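Aula 7: Perceção e controlo a partir de demonstrações com garra de mão
Tempo de leitura: 4 min

Apontamentos de apoio, versão de outubro. Completar com o que se disse na aula. Caso de trabalho: peça de roupa preta em cima da mesa, garra com marcador em cada dedo. 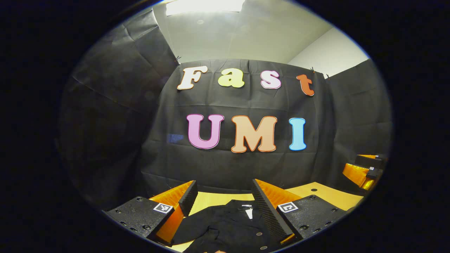
1. Geometria da câmara

Lente muito aberta, círculo útil com borda preta à volta. Modelo pinhole não serve, usar o modelo olho de peixe (4 coeficientes). Calibrar ANTES de gravar seja o que for.
Máscara: descartar tudo fora do círculo, senão a normalização da imagem fica enviesada. Erro clássico do ano passado.
Retificar ou não? Para a política, não: entra a imagem curva tal e qual. Para os marcadores, sim, retificar só os cantos detetados, não a imagem toda (poupa tempo).

2. Abertura da garra

Um marcador quadrado por dedo, na placa preta. Passos:
- detetar os dois ids
- pose de cada um no referencial da câmara
- distância entre centros projetada no eixo de fecho
- subtrair o offset de garra fechada

Se falta um marcador: simetria, abertura = 2x a distância ao plano médio. Se faltam os dois: interpolar até 5 frames, mais que isso marcar o troço como inválido. Não inventar valores!
Filtro: mediana de janela curta primeiro, passa-baixo depois. Ao contrário espalha os outliers.

3. Trajetória

Odometria visual-inercial. Pano preto = pouca textura, o tracker agarra-se ao que houver: letras coloridas do fundo, pinças, rebordo do tampo. Ver quantos pontos ficam na peça de roupa; se ela mexe, esses pontos estragam a pose. RANSAC ajuda mas nao resolve tudo.
Preto sobre pano preto no fundo também complica a segmentação. A etiqueta branca e os botões dão contraste, mas tapam-se com a primeira dobra. Não depender deles.

4. Dados do exercício (conjunto Vilar)

2.757 episódios brutos. Usar só o subconjunto de treino indicado na folha, mais 143 para validação. Separar por sessão, nunca por frame.
Latência medida na cadeia Utton: cerca de 84 ms entre imagem e comando. Compensar: alinhar a ação com a observação atrasada, descartar as primeiras ações do bloco na execução.

5. Controlo

Ações relativas à pose atual do punho, não absolutas. Previsão em blocos, executar só parte e replanear. Limitar a velocidade no planeador, não na rede. Abertura é um canal à parte, com escala própria (ver ponto 2).

Para entregar (grupos de dois): script do ponto 2 + gráfico da abertura ao longo do tempo, com os troços inválidos a cinzento. Código que não corra de raiz não é avaliado. Dúvidas de calibração com o Arlindo Peixoto, resto com a Evangelia Rallis. Levar o tabuleiro de calibraçao impresso, o do laboratório está empenado.

Laboratório Dralbridge | Contacto: Evangelia Rallis, Arlindo Peixoto | Todos os direitos reservados | Voltar ao topo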